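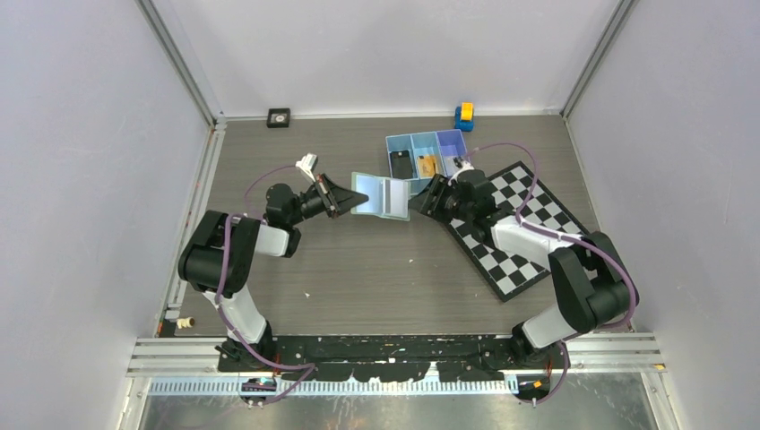
*The little hinged case, open in the middle of the table.*

Jan 6, 2023

So I've become a person who has opinions about small cases. I blame the junk drawer! I opened it on Monday looking for a stamp and came away with a fistful of earring backs, two guitar picks and a key that fits nothing in this house (I've tried it on everything, including the mailbox).

What I like about a case that opens flat like a book is that you get both halves at once. No lid flopping over, no digging around at the bottom. And see-through-ish sides, please, even cloudy ones, so I have half a chance of remembering what I put where. My old tins from Restard are gorgeous and I never know what's in a single one of them.

Thaís Barros, my friend with the terrifyingly neat sewing room, keeps hers standing on edge like paperbacks, spines out, with a bit of masking tape on each. I stole that idea in October and then ran out of tape, so half of mine say things like "snaps" and the rest are a mystery. I need to fix that this weekend.

Next up is the button jar, which I've been avoiding. It came from my aunt and weighs more than the cat. If anyone has a way of sorting buttons that doesn't take over the whole dining table, please leave it in the comments!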